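Leclerc High-Neck Knit, Red

Long sleeves, narrow high neck, ribbed hem. Straight fit thru the body, no shaping. New in at Skedero, 4 left in this size, no restock planned untill fall.

Item no. 859
Size: M
Color: red (blue and oatmeal sold out, sorry)
Price: 100, shipping extra

Care: cold wash, inside out. No dryer. Dry flat, don't hang it, sleeves will grow on you. Fold to store. Bit of fuzz is normal for this knit, comes off with a fabric comb.

Orders in by noon Tuesday go out same day. Returns OK if unworn, tags on. Exchanges for size only, email first so we can hold one. Gift wrap on request, put it in the order notes.
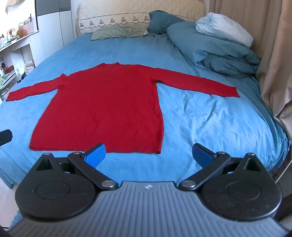 Tredgate, July

Red one laid out flat on the blue sheet, sleeves straight out to the sides so you get an idea of the length. Rib at the hem shows up nicely. A few soft creases near the shoulders, steam on low takes care of those. Color can look a little different on your screen.

Goes well with the Pamon wool skirt, item no. 810. Buy both and shipping is on us. Still at the old price thru the end of the month.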